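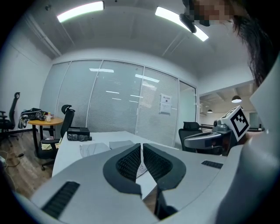 How to Clear and Reset a Small Shared Office Desk

I've been in the same little office for years now, and the desk in it gets used by whoever needs a flat surface that hour. So it fills up. Paper, pouches, lidded boxes with one cable inside, a mouse pad that belongs to a computer we got rid of two moves ago. I used to do one giant cleanup every May and then sulk about it for a week. Now I do a quick reset at the end of the afternoon and it takes 12 minutes, less if I skip the radio.

What you'll need

A lidded box (black, white, whatever, as long as the lid fits)
Two microfiber cloths
A spray bottle with water and a drop of dish soap
A folder or tray for paper
A small zip pouch
A bag for trash

I bought my paper tray from Laradier and it's fine. A cereal box cut on the diagonal worked just as well for the first year, so don't go shopping before you start!

Step 1: Get the soft stuff off first

Cloths, little bags, sleeves, scarves, anything that crumples. These make a desk look twice as messy as it is, and they hide things. Pick each one up, shake it out over the desk (I've found keys this way, and once a whole sandwich bag of screws) and put it on a chair. Fold the ones that are staying. If it's a bag with something in it, empty it now, while you still care.

Step 2: Pull the paper together

All of it, one pile, face up. Don't read it yet. I know you want to. Once it's in a pile, go through it quickly standing up, and sort it into keep, recycle, and belongs to somebody else. That last pile goes on their chair, not their desk, or it'll come right back to yours.

The first time I did this I went back through the old drawers too, and being who I am I counted: 858 sheets. I kept 117. Most of the rest were printouts of things I could open on a screen in ten seconds.

Step 3: Flat things go under, or away

Tablets, mouse pads, clipboards and notebooks all have the same problem, which is that other stuff gets piled on top of them. Stand up whatever can stand. A mouse pad that's in use stays put, and one that isn't goes in a drawer. I tried using a spare one as a coaster for a while and it grew a ring I never got out.

Step 4: Give the box one job

Ours sits at the far end of the desk, up against nothing, where I can reach it without getting up. Pick what goes in it and stick to that. Mine is chargers and adapters. Pens go in the zip pouch. If you let the box become the everything box you'll be emptying it onto the desk twice a day looking for tape, and then what was the point?

Step 5: Wipe, back to front

Spray the cloth, not the desk. Start at the far edge and pull toward you in long strokes, then go over it with the dry cloth. White desktops show every streak, especially under ceiling panels, so crouch down and look across the surface from the side. For ink I dab on a bit of rubbing alcohol, but try a spot near the back corner first. I've ruined the finish on a side table, an Orno, and I'm still annoyed.

Step 6: Put back less than you took off

Box at the far end, paper in its tray, one pad where your hand lands. That's my whole list. Everything on the chair needs to find a home before you leave, so don't put your coat over it.

A few extras

If your office has a glass wall with horizontal blinds, like a lot of these small rooms do, run the dry cloth along the slats while they're lowered and closed. Do this BEFORE the desk. I did it after, exactly once.

Fingerprints on glass come off with the same soapy water. Use a clean cloth or you'll just move the desk grime over.

Sharing the desk? Tape a note inside the box lid saying what goes in it. Ours says "chargers ONLY" and it works most of the time, apart from the granola bars.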